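Clamden Household Words

Clamden is a small word list for spelling checkers. It covers everyday terms for cooking, cleaning, clothing and home repair, with US spellings only. Version 2 was released on 13 November 2021.

Contents

words.txt: around 2,000 entries, one per line, lowercase, UTF-8
variants.txt: plural and past-tense forms, tab-separated
removed.txt: 67 entries dropped from the first version, mostly British spellings and duplicates 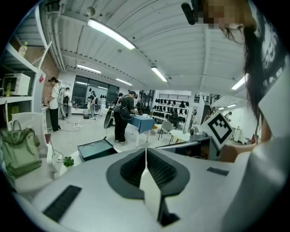

Sources

Entries came from the Morkby recipe index and the Hiltstead hardware glossary. Brand names were taken out by hand. Hyphenated words are kept only where both sources hyphenate them. Words with 11 or more letters were checked a second time, as most of the typing errors in the first version were in long words.

Use

Load words.txt as a custom dictionary in your editor. Lines starting with # are comments and should be skipped. If your checker does not handle plurals, load the first column of variants.txt as well.

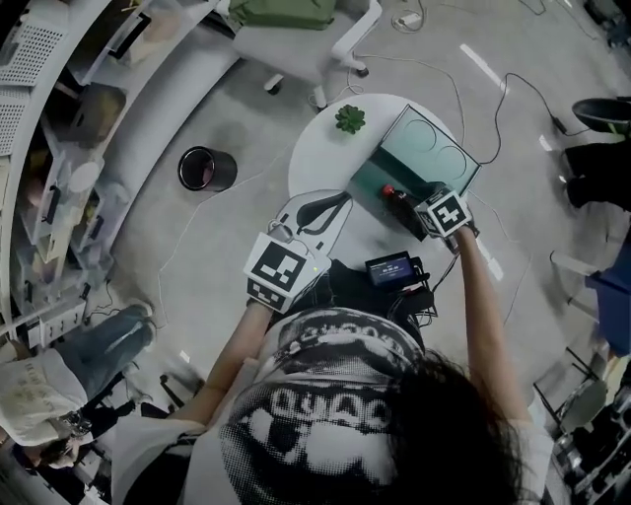 Seated at the round white table, in a T-shirt with a large black print.

Known problems

"Caulk" and "calk" are both listed. Fabric names are thin. The Alemneh tool sorts accented letters last, so "sauté" is at the end of the file.

License

Free to use and change. Please keep this file with any copy.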